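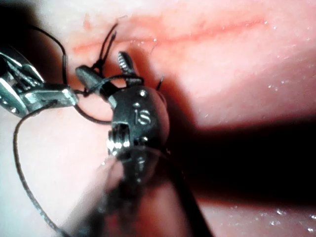
Fig. 1. Suture thread between the two instruments, close view.

Section 4. Thread handling, practice station (Vastcombe room)

Read 4.1 before you open a pack. Notes by Pin-yu Su, rev. 2021-02-09. Replaces the April sheet, toss that one.

4.1 Before you start

1. Station on, view centered. Clean the lens now, not halfway through.
2. Check the tissue. It should look moist. Dull or tacky patches, mist it lightly and wait 20 seconds.
3. Pick the line you will close. Stay on that one.
4. Dark thread only for this section. Pale thread gets lost against the pink.
5. Cut the thread before it goes in. 100 mm for a single knot. Longer just tangles.

Note: Fimel packs, item 704. The Xolalpa ones are fine too but the thread comes out curly, so straighten it first between gloved fingers. Don't yank.

4.2 Making the loop

1. Left grasper takes the thread near the tip of the jaws. Close gently.
2. Let the slack rise in an easy curve. No tight bends.
3. Bring the second instrument in under the slack. Jaws shut while it moves.
4. Wrap once. Stop. Look at where the thread is.
5. Wrap again, same direction.
6. Open the jaws, take the short tail, close, pull through low and flat along the tissue.
7. Second throw goes the other way. Snug it down.

CAUTION: Serrated jaws chew up thread. Hold by the tail or a part you are going to trim off, never the part that stays in the knot.

CAUTION: Do not pull up. Pulling up tears the tissue. Pull sideways, both hands, evenly.

Note: Bright spots on wet tissue can look like thread ends. Turn the light down a notch if you keep grabbing at nothing.

4.3 If it goes wrong

Thread caught at the wrist: stop both hands. Open the jaws, back the wrist off the way it came, slowly. Still caught, cut the thread and start with a new peice.

Thread frayed: replace. Dont try to finish the knot with it.

Loop keeps sliding off the tip: slack is too short. Feed a little more from the left and keep the tip pointed up while you wrap.

Tissue drying out: mist again, wipe off any puddles.

4.4 Putting away

1. Jaws empty, jaws closed, then withdraw.
2. Thread scraps in the sharps bin, with the needles. Not the sink.
3. Tissue tray covered and back in the fridge by 1800. After that the room is locked.
4. Worn jaws or a sticky wrist, tag it and leave it in the Drondurville tray.

Next: Section 5, running stitch.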